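Cleaning and Storing Plastic Parts, Toys and Small Housings

Filed under: Washing, Workshop
Last revised 28th December

Most hard plastic household items can be washed by hand at 40 °C. Warmer water softens thin walls, and parts that rely on a press fit may no longer hold. Check for a care mark on the underside before starting. If there is none, treat the item as heat-sensitive.

Remove batteries, stickers and metal axles first. Anything with a motor or a sound module is wiped with a damp cloth and kept out of the basin.

Basic wash

Use 2 teaspoons of plain dish soap in a basin of water. Soak for 8 minutes. Work into recesses with a soft toothbrush, holding the open side down so that loosened grit falls out. Rinse under running water and shake each part once, sharply.

Do not use acetone, nail polish remover or scouring powder. Acetone dissolves some common plastics on contact. Scouring powder leaves a dull surface that picks up dirt faster than before.

Sticky residue

Rub in a few drops of cooking oil, wait, then wash again with soap. Old price labels from the Etel shelf bins come off this way in one pass. Labels on the older Fuchs boxes need a second.

Drying

Hollow parts hold water in the corners. Stand them open side down on a rack for the first hour, then turn them over and leave overnight. A fan shortens this. An oven, a radiator or a hair dryer on the hot setting will warp them.

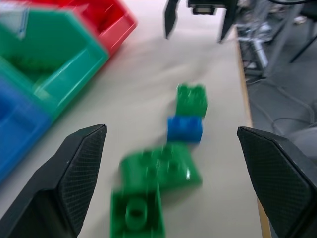 Rüdiger Brandes: The overnight figure is too short for an unheated room. In Ekville in February mine still had water in the corners the next evening. I now swing them in a mesh bag outdoors before they go on the rack.

Reply from the page: Correct for cold rooms. Allow a second night. The mesh bag works if the parts are of similar size; mixed loads scratch.

Storage

Store only when fully dry. Use a bin with a vented lid, or drill a few holes near the rim of a closed one. Keep it out of direct sun, which makes white and gray plastic turn yellow. In the Jistodow workshop the bins stand on the bottom shelf, heavy parts underneath, with a strip of masking tape on the front for the contents.

See also: Removing Scale from Kettles; Care of Rubber Seals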